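July 7, 2022

# Hand grippers at home, part 2: pads, pivots, first grabs

Quick writeup before I forget what I did. Part 1 was printing the arms. If your linkage isn't moving freely yet, go back and fix that, nothing below will help.

This is the Sultero linkage, two mirrored arms, one pair per hand. I build in the bedroom so everything gets tested low down, next to the bed. Works fine.

## What you need

- two printed grippers, arms already cleaned up
- pivot pins plus a couple spares (you will drop one)
- soft pad sheet, I used Pemisex blue
- contact glue
- 80 grit paper, small file
- household stuff to grab

## 1. Pins

Push pins in dry first. Open and close 20 times. Any pin that walks out gets swapped. Don't glue the elbow pins, you'll want to take them apart later, trust me.

Inner pins near the jaws should be snug. Outer ones can have a tiny bit of play.

## 2. Pads

Scuff the inside of each jaw with the 80 grit. Cut the pad a hair long, glue, clamp, leave it overnight. Trim flush in the morning. I skipped the scuffing on my first set and both pads peeled in teh first hour.

Check they meet flat. Close the jaws on a strip of paper and tug. Should tear before it slips.

## 3. Small stuff first

Start with something thin and stiff. Tags are great, they stand up between the pads and you see right away if one side closes ahead of the other. Come straight down, stop, then squeeze. Do it on something with a bit of give under it so you don't bash the tips.
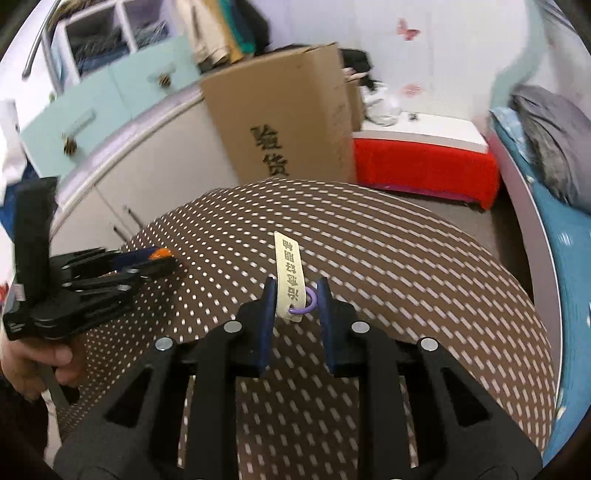
## 4. Two hands

Harder than it sounds. One gripper holds, the other stays open and waits its turn. Don't close both at once, you just fight yourself.

Bags are the real test. Thin plastic slides, so pinch where it's bunched up, not on the flat part. A clip or tie at the end gives the second hand a target. Light snacks are a good load, nothing bad happens if you drop them.

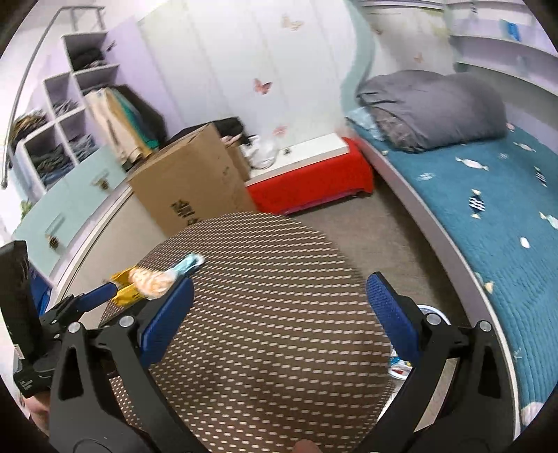

My limit so far is 36 clean passes in a row before a pad started to lift at the corner. Drulmont pads are supposed to be tougher, havent tried. If yours lift early it's almost always glue, re-do step 2.

## 5. Logging (optional)

I keep a plain text file. Object, hand, grabbed or dropped. If you use Kioko it'll take the same list as a csv. Under 70 percent grabbed on any one object, I go back and look at the pads before blaming my hands.

Part 3 is handles and the trigger spring, probably August.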